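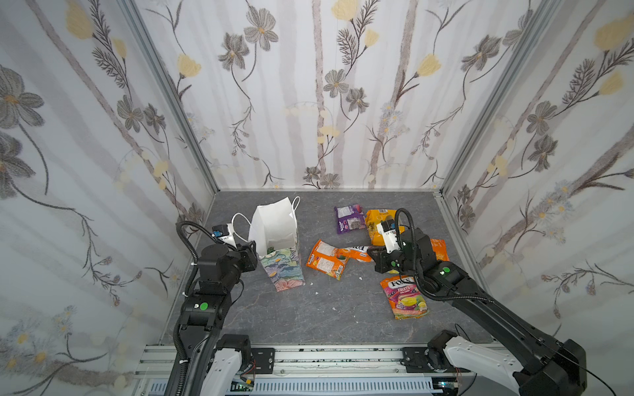
I have now spent most of July packing sweets into a gift bag, very slowly, using two arms that cost more than my car. The pay is the same as it was when I did things with my own hands, so I can't complain, and yet here is a blog.

The fault began at episode 458. Up to then the left arm had been holding the bag by the rim and the right arm had been dropping things in, give or take the odd wrapper on the floor. Then the left gripper closed on the rim, and kept closing. The log had it at full grip. I let go of my controls. It did not let go of the bag. When I pulled the right arm back, the left one followed it across, very politely, taking the bag along.

I pressed the stop. Everything went limp, as it should, and the left arm came down on a packet of Fox's Fruits with its full weight. Please remember this if you ever press a stop on an arm that's up in the air: no power also means nothing holding it up. I had my other hand on the bench edge at the time, a few inches off. It has not been there since.

Nkechi Lawal blamed the software, as she is a hardware person. Somtochukwu Balogun writes the software and blamed the cable. We lost two days to this. We swapped the gripper motor, then swapped it back. We rolled the Plundex driver back a version and got a different fault, which was at least a change of scene.

It was the cable. The corrugated sleeve on the left wrist had been zip-tied a bit too snugly near the elbow, and every time the arm reached far over to the right it tugged on the plug. The plug came half out, the gripper stopped hearing anything new, and it carried on with the last thing it had been told. I know people like this.

Fixes: more slack, a proper latching plug, and a timeout so that a gripper with no fresh orders stops squeezing. Also a rule, in Nkechi's capitals, about lowering both arms before anyone cuts the power, unless it's an emergency.

We restarted and got to 684 before anything else went wrong, and that was a split crisp packet, so I swept up and had lunch. The target is 732.

3 comments

gantrygoose: Same thing on our Olatunji rig, only ours was holding an egg.

Pell_M: How long is the timeout? Ours was so short it kept dropping things.

wirenut: Zip ties. It's always zip ties.

We use cookies to remember your settings and count visits. Accept | Manage choices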